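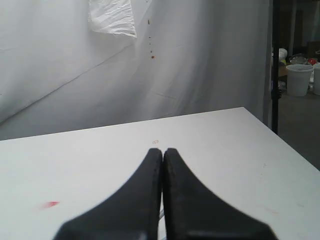 Kerstin Tiedemann asked whether the gripper zero has to be set again after every controller restart. It does not. The offset is stored with the tool profile and is read back at startup. It must be set again after a finger change or a firmware update.

Setting the gripper zero in Cistau

The procedure applies to two-finger grippers run from the Cistau control software, version 3 or later. Operators need write access to the tool profile.

Before starting, move the arm to a pose where the fingers are clear of the table, and remove any object from the grip.

1. Open the tool profile and select Manual.
2. Close the fingers at low force. Wait until the position reading holds steady for 2 seconds.
3. Check the wrist camera view. The fingers should be closed with nothing held between them. A thin gap along the inner edges is acceptable.
4. Select Store Zero. The reading changes to 0.
5. Open and close the gripper 3 times. The closed reading should return to 0 each time, within the tolerance set in the profile.

If the reading drifts, lower the closing speed and repeat from step 2. Profiles carried over from Prellovard keep their old offset -- delete it first.

Questions about stored profiles may be sent to Detlef Mühlbauer.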